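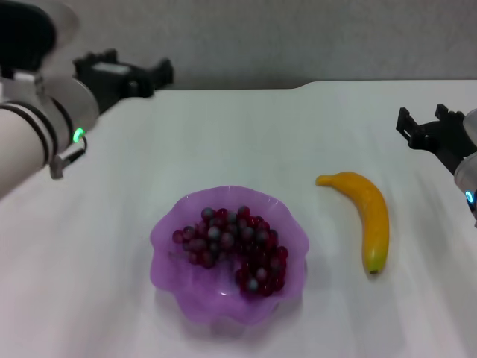 Sun 14 June

In since before lunch, everyone else sensible and at home. Wanted to get the new planner talking to the perception node before the week starts and eats me. Half done. Writing this down now or I'll forget which half.

Started with the bowl. Plerno (our perception stack, for future me who has renamed it again) hates the bowl. Frosted, see-through, wavy rim, white table under it, you could not design a worse thing for a depth sensor. Point cloud has the rim in bits and the sides mostly gone, so the fitted shape comes out as a sort of saucer hovering over the table. Planner sees a saucer, thinks it can sweep the left gripper straight through where the side of the bowl is. It can't.

Tried three things.

First, filling holes in the depth from the color mask. Looked nice in the viewer. Made up a wall where the grapes were. No.

Second, throw away depth inside the mask altogether and put a fat cylinder there. Ugly, works. Planner is scared of it and goes the long way round but it goes. Leaving this one on for now behind a flag, flag is bowl_dumb_cylinder, sorry.

Third, the Malý fit, with the rim as a closed curve and the sides dropped down from it. This is the right answer I think. Slow though. 600 ms on a good call and the planner wants an update long before that. Moved it to its own thread so it only refines the cylinder when it finishes. Then the collision world got two bowls. Spent an hour on that. Two bowls because I was keying objects by timestamp like an idiot. Keyed by track id now.

Grapes. Segmentation gives me one blob sometimes and then thirty blobs and then one again, flickers with nothing moving. The dusty ones get split from the dark ones, I'm pretty sure it's the bloom on the skin, the color jumps. Raised the merge threshold and it settled down, but now worried it'll merge anything with anything. Need a test for that. For planning purposes grapes = contents of bowl and I don't want to know any more than that. Put a parent link in the scene graph so if the bowl moves the contents move too. Should have been there from the start honestly.

Banana is easy. Banana is always easy. Yellow on white, solid, nice long axis. Only trouble is the direction flips, stem end and tip swap between calls and the grasp yaw goes with it, so the right wrist plans a half turn for no reason. Fixed by holding the last answer unless the new one beats it by a margin. Margin is a guess. Wrote "guess" in the comment.

Then the arms. Grilard is the bit that decides which arm does what, and it was handing the banana to the left arm. With the right gripper sitting practically over it!! Cost function was using base distance and no account of the bowl being in the way for the left. Swapped to path length from a cheap straight line check, which penalizes crossing the bowl. Now right arm gets the banana every time I ask. Replayed the logs with the new cost, 118 plans, 13 of them still pick the silly arm. Looked at 3. All three have the banana nearly in the middle so maybe fine, maybe a tie break. Didn't look at the other ten. Tomorrow.

Controller side I mostly kept my hands off. One thing. Stiffness gets set at the start of a move and never reset if the planner cancels, so the next move inherits whatever was there. Found it by reading, not by running, which makes me nervous about what else is in that file. Reset it on cancel AND on start. Belt and braces. Need to rerun the contact tests before I merge, not doing that alone on a sunday.

Also the Pitero viewer draws the left gripper frame rotated 90 from what the planner uses. Has done for weeks apparently. I've been tilting my head at it all that time and "correcting" for it. Just the viewer, transforms are right. One line. Will push it with the rest.

Things not to forget:
bowl_dumb_cylinder off by default before anyone else pulls
unit test for the merge threshold
the ten plans
ask about the lower shutter setting, the reflections on the tabletop come and go in the depth and I'd like one variable fewer
write down the banana margin somewhere thats not a comment
rim fit under 200 ms?? or give up and cache it, the bowl doesn't change shape

Deadline for the two arm version is July and I keep saying that's plenty. The planner part maybe. Perception I would like a second me.

Branch is pushed, not merged. Tests green except the one that's always red. Hungry. Going home.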